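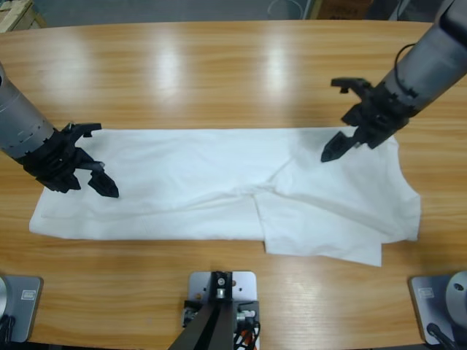 Fixed view. White cloth garment on the wooden table, partly folded.

Trutside Garment Folding Set: README
Maintainer: Maiara Quintana
2 min read
Print | E-mail this page

Contents

The set covers the folding of single garments on a wooden tabletop. It holds 149 episodes, each with a fixed view of the table and close views of the cloth. One garment per episode. Socks, bedding and anything with a zipper were left out.

Garment states

flat: outline readable, no overlapping layers
partial: at least one fold made, outline uneven
rumpled: no usable outline
folded: final shape, all edges inside the target rectangle

The state is assigned per segment by Kaede Hattori and checked by Waqas Magsi. If one end is smooth and the other creased, the segment is marked partial. A flap hanging outside the main outline gets the extra tag loose_flap.
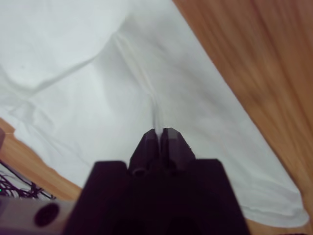 Close view. Creases in white cloth, with one ridge running diagonally.

Crease labels

Only ridges that can be followed by eye are labeled. Shallow ripples go under minor and have no direction value. Close views often lack a garment edge; in that case leave the garment type empty and do not copy it from the fixed view.

Known issues

White fabric under overhead light loses detail on the raised folds. The glossy table finish shows reflections, which early masks picked up as cloth. Masks for 30 episodes were redrawn by Jailson Honorato.

Changes

Tuesday, October 27, 2020: loose_flap added, masks replaced.

Print | E-mail this page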